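December, just gone nine in the evening, feet up at last

Tea's gone cold but I don't care, I've had a proper day of it. I promised myself I'd sort out the pink corner before the end of the month and for once I've done what I said I would (well, most of it).

Started at 5 with the best of intentions and spent the first bit just moving things from one surface to another, which I always do. The wallpaper still makes me grin every time. I did dither in the shop for ages over plain white, and I'm so glad I went for the leopard spots that are really little hearts if you look properly. It was 14 a roll from that place in Garkorow and I'd have paid more! The dark marble look underneath was the bit I was worried about, all that brown with the white veins running through it, because I thought it might be too heavy with the pink. It isn't. It makes the pink look pinker, if anything. It does show every single crumb and bit of fluff though, so I went over it twice with the soft cloth and then once more for luck.

The clock is the thing that's beaten me. I love it, the green rim and the creamy face and nice clear black numbers, but I can't decide where it should live. It wants to be up on the wall and I don't want to put a hole through my lovely hearts. So for now it's lying on its back looking at the ceiling, poor thing, and I'll have another think when I've found those sticky hooks. I'm sure they were in the Dotow box with the spare bulbs. They were not in the Dotow box with the spare bulbs.

The white tray was a good idea, even if I say so myself. I've been forever hunting for the game controllers, one down the side of the sofa and the other goodness knows where, and now they've got a place to go back to. It's shallow so you can't lose anything in it. I nearly bought a lidded one from Brusport but it was 75, for a box! No thank you.

Then there's the little whiteboard with the pink edge, which I've stood on its wooden easel at the back. I was going to write the shopping on it straight away and then couldn't bring myself to spoil it, it looks so clean.

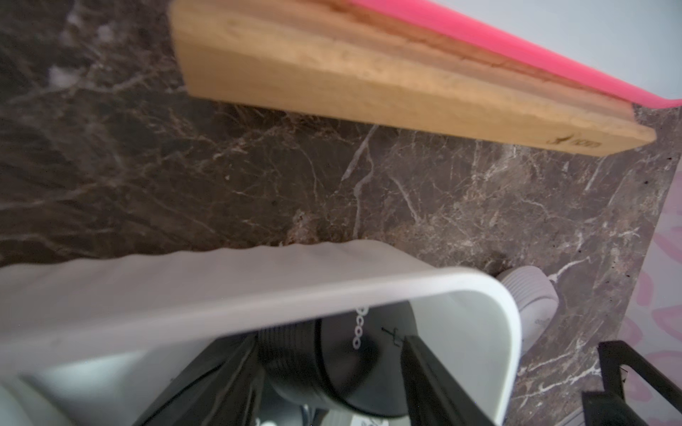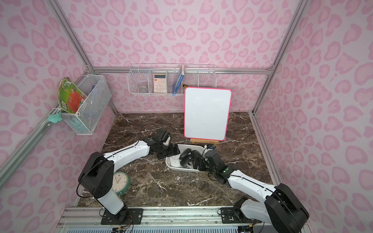
I still haven't made up my mind about the wire basket shelf. It's lovely and long and the sections are handy, but I know what I'm like, I'll fill it with old receipts and dead batteries by the new year. Maybe one section for pens, one for chargers and the rest kept for nice things only. I did say that about the windowsill as well.

Had beans on toast standing up, too tired for anything else. The Barajas parcel hasn't come, so that's another morning stuck in listening for the door, and I need to ring about it before they shut at noon. Must also get more cloths, and some of that tape that doesn't leave a mark. And look in the hall cupboard for those hooks, top shelf, behind the hoover bags.

Right, bath, then bed.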